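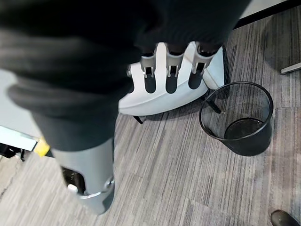 Vusier Manipulation Group
Demonstration Collection – Working Meeting, June
Minutes

Present: Heino Vaher (chair), Benedita Arruda (collection lead), two operators, one engineer from the training side, minute taker.
Apologies: Mendes (hardware supplier), written report received.
Meeting opened at 9:40.

1. Minutes of the previous meeting
Accepted with one correction. Under item 4, "left wrist encoder" should read "right wrist encoder". No other changes.

2. Status of the collection
Benedita reported 822 episodes recorded under the office tidying task set, of which 242 have passed review and been released to training. The remainder are either waiting for review or marked for relabeling. Review is the slower step. Operators are now producing episodes faster than two reviewers can clear them, and the backlog grew over the reporting period.

Heino asked whether the review could be shortened by sampling. Benedita did not support this for the present batch. Errors in this batch are mostly in the segment boundaries (start of reach, contact, lift, transport, release) and are spread across all operators, so a sample would give an error rate without repairing anything. Sampling may be acceptable for later batches once the boundary tool has been corrected. Agreed to leave full review in place until the next meeting.

3. Rejected episodes
38 episodes were rejected outright. Reasons, in descending order of frequency:
Head and wrist streams out of step by more than the permitted offset.
Operator paused in mid-reach to read the instruction card.
Wrong instruction text attached to the episode.
Wrist view blocked for most of the approach.

The last of these led to a longer discussion. The fabric sleeve on the arm can bunch at the joint and take up a large part of the wrist camera's view. The training side confirmed that partial obstruction is acceptable, and to some degree wanted, provided the fingertips can be seen at contact. Episodes in which the fingertips are hidden at contact are to be rejected. The sleeve will be checked at the start of each session and again after every battery change. Benedita will add a line to the session sheet.

The operators asked that pauses of under 2 seconds be trimmed instead of causing a rejection. Training side has no objection if the trim is recorded in the episode notes. Adopted.

4. Room layout and object placement
The current layout has been in use since the start of the batch. The training side raised a concern that the policy is learning positions instead of objects. In the Didia evaluation the arm reached toward the usual location of the wastebasket after the wastebasket had been moved, and corrected late. The same behavior was seen with the bottle, though less often.

It was agreed that furniture and bins will be moved between blocks of episodes according to a printed placement list, and that operators will not choose positions themselves. The list will cover chairs, tables, both types of wastebasket and the pedal bin. Walls and carpet stay as they are for this batch. Heino noted that the striped carpet has caused trouble for the floor segmentation before and asked that any such cases be tagged and kept in the set.

Benedita pointed out that small objects near chair legs are the hardest for the operators to judge from the head view alone, and that a basket standing close to a leg is often nudged during the approach. Nudges are to be kept and labeled "contact, unplanned". They are not grounds for rejection unless the basket falls over.

5. Bottle episodes 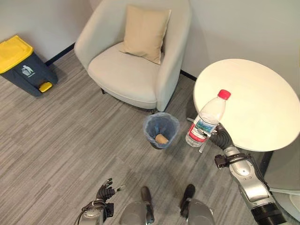
The bottle subset covers grasp from table, hold, carry to bin, and release. Three points were settled.

a) Grip height. Operators have been gripping at different heights on the bottle. The training side wants this variation kept. Operators should not try to standardize it. The grip height does not need to be labeled.

b) Idle hand. When one hand holds the object, the other has been left in whatever pose it had at the end of the previous episode. This produces jumps between episodes that the model treats as part of the task. From now on the idle hand returns to the rest pose before recording starts, fingers relaxed. During the episode it may move freely.

c) Choice of bin. The instruction text must name the bin in every case. "Throw the bottle away" is too loose when there is more than one bin within the head view. Approved wordings are "put the bottle in the bin with the yellow lid" and "put the bottle in the small wastebasket". Existing episodes with the loose wording will be relabeled from the outcome, where the release is visible. Where it is not, they go to the holding folder.

One operator asked how the lidded bin is to be handled, given that its pedal is operated by foot. Heino stated that pedal operation is outside the present task set – the lid will be held open by a second person when the instruction calls for that bin, and the episode flagged as assisted. The training side accepted this for the time being and asked for the flag to be placed at episode level, not at segment level. The matter will come back under Vindwood, where whole-body tasks are planned.

6. Hardware report
Written report from Mendes taken as read. Replacement fingertip pads have been dispatched. The supplier recommends changing all pads on one hand together, as mixed wear affects the force readings. Cable routing on the forearm is to be inspected weekly. No open faults on the head camera.

Heino asked for the pad change to be logged with the episode number at which it takes effect, so that the force data can be split there if needed.

7. Actions
Benedita: session sheet, sleeve check and idle hand line, before the next block.
Benedita: placement list, first version to operators.
Training side: correction to the boundary tool.
Training side: script for relabeling loose bottle instructions.
Operators: log pad change by episode number.
Heino: reply to Mendes regarding the weekly cable inspection.
Heino: request a third reviewer for the backlog.

8. Other business
Disk space on the recording machine is sufficient for the next block. Raw streams for rejected episodes will be kept until the batch is closed and then deleted.

Meeting closed at 10:55. Next meeting in July, same room.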